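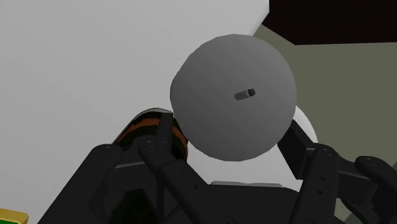
Container stock held at the Nevport growing yard is inspected before it is released to retail customers. The inspection covers shrubs in all container sizes, the benches and ground cloth on which they stand, and the irrigation serving them. Clipped ball forms are judged for outline from every side. The standard is an even, rounded shape, with faint flat areas from shearing accepted and deep hollows not accepted. Stock that does not meet the standard is tagged and moved to the holding rows until it has been clipped again.

Search plants, pots and supplies
Go

CONTAINER STOCK INSPECTION CHECKLIST
Site: Nevport yard, Haugen block
Date of inspection: June 20, 2020
Plants in block: 4,000
Bays inspected: 13

1. Labels and records
[x] Every bay carries a name board.
[x] Every container carries a label with plant name and mature size.
[ ] Labels match the stock list.
Comment: Bay 11 is listed as dwarf boxwood. The containers are labeled as Japanese holly, and the leaf arrangement confirms holly. The stock list is to be corrected before any order is filled from this bay.

2. Plant health
[x] No scale or mealybug found on stems.
[x] No leaf spot on new growth.
[ ] No spider mite present.
Comment: Light mite damage was found on the inner leaves of the dwarf spruce, on the side facing the service road. Wash down with plain water and inspect again in seven days. No spray is authorized at this stage.

3. Roots and containers
[x] Sample plants removed from containers and roots examined.
[x] Drain holes open.
[ ] Containers free of cracks.
Comment: In all, 78 containers are split at the rim. Plants in these containers are sound and may be potted on. They are not to be sold as they stand. Roots of the April potting have reached the container wall but are not circling.

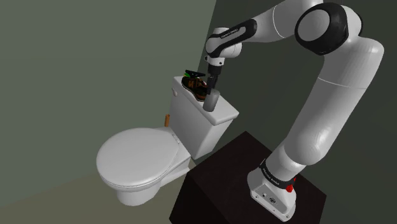 Potting on should use the Flarby bark mix already held at the yard. Crowns are to be set level with the surface of the mix, and the old label is to be moved to the new container at the same time. Containers that cannot be reused are to be placed in the marked recycling bin.

4. Irrigation
[x] Timer set to the summer schedule.
[x] Backflow device tagged and in date.
[ ] All emitters delivering.
Comment: Two emitters in Bay 4 are blocked and one has been pulled from its container. The Flurkura filter at the head of the line requires cleaning. The same fault was recorded at the last inspection and remains open.

5. Walkways and staff safety
[x] Main aisle clear to full width.
[x] Pruning tools stored with blades closed.
[x] Eye wash station stocked.
[ ] Ground cloth flat and pinned.
Comment: The cloth has lifted at the east end of Bay 9 and presents a trip hazard. The bay is closed to customers until it is pinned.

Result: Released with conditions. Bays 4, 9 and 11 are held. All other bays may be picked for orders, except for the split containers and the dwarf spruce noted in Sections 2 and 3.

Completed forms are kept in the yard office. Questions about held stock should be directed to the Haugen block desk.

3 comments
11 shares

Related items
Potting Bench Hygiene Checklist
Receiving Bare-Root Stock
Winter Cover Inspection Form
Clipping Guide for Ball and Cone Forms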